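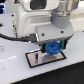

A blue gear in the gripper, just above the bordered plate.

Newsletter: Get our best shop-floor stories in your inbox every month. Sign up or manage preferences. We use cookies to remember your settings. Accept / Decline

2 May 2021
By Kaja Paju

I used to think robot safety rules were all about fences and big red buttons. Then I spent a week with the people at Kiiskinen, who build small assembly cells, and came home with a notebook full of stuff about gear teeth, cable slack and who is allowed to touch the speed setting. I loved every minute of it (my family heard a lot about pegs at dinner, poor things).

The job they were working on is called Kidus. A plate with pegs, some colored gears, one arm. Pick up a gear, put it on its peg, go get the next one. My nephew could do it in his sleep, and yet the rule sheet for it runs to two full pages!

Marites Pascual wrote most of those pages. She started them after a night shift at Wiston, her last employer, where three people had each set the grip force to whatever felt right and none of them had written it down. "The gears were fine," she told me. "The arguments were terrible."

So the first rule at Kiiskinen is that every setting lives in one place, with a name next to it. Change the grip force and you sign for it. Change the approach height and you sign for that too, and then you run the whole thing at slow speed before anyone lets it go faster. Slow here means 50 millimeters a second, a number I can now recite the way other people recite phone numbers.
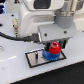 The second rule took me longer to get. It says you have to decide what counts as a bad pick before you run the test. Is a tilted gear a bad pick? What about two parts coming up together? If you wait until you've seen the results, Marites says, you'll be kind to yourself. I know I would be. Their sheet spells it all out, and anything that isn't on the list gets a stop and a note, even if the part would probably have gone on all right.

Kagiso Sibiya showed me how the notes work. Each one gets a line in the log with the program version, the part, where the arm was when it stopped and one plain sentence on what the person saw. Plain is the important bit. "Gear looked weird" gets sent back to you. So does anything with a guess in it – you can guess all you like in the next column, which has its own heading. A program has to get through 400 cycles before it's signed off, and if you touch a setting in the middle, you start over from zero. I watched Kagiso start over from zero. He made tea first.

There's a cable rule as well, and I'm fond of it. Before each run somebody moves the arm by hand to its farthest reach and looks at the cable the whole way. Does it rub? Does it pull at the plug? It takes 20 seconds and people still skip it, so it now sits at the top of the sheet with its own box to initial.

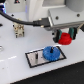

I asked Lesia Shevchuk, who trains the new hires, whether all this slows things down. Sure it does, she said, for the first couple of weeks. New people want to stand close and catch the part if it slips, and she spends a lot of that time teaching them to keep their hands away and press stop. Let it drop. A plastic gear is cheap. She has them practice the stop over and over until they reach for the button without looking.

She doesn't love every rule, mind you. The one about rewriting the risk review any time a fingertip pad is swapped drives her up the wall, and she has asked for a short form for like-for-like swaps. Marites isn't having it. They were still going back and forth when I left, very politely, over sandwiches.

The sheet is up for its next review in June. Kagiso wants a line about lighting added, Lesia wants her short form, and I've asked for a copy of whatever they end up with.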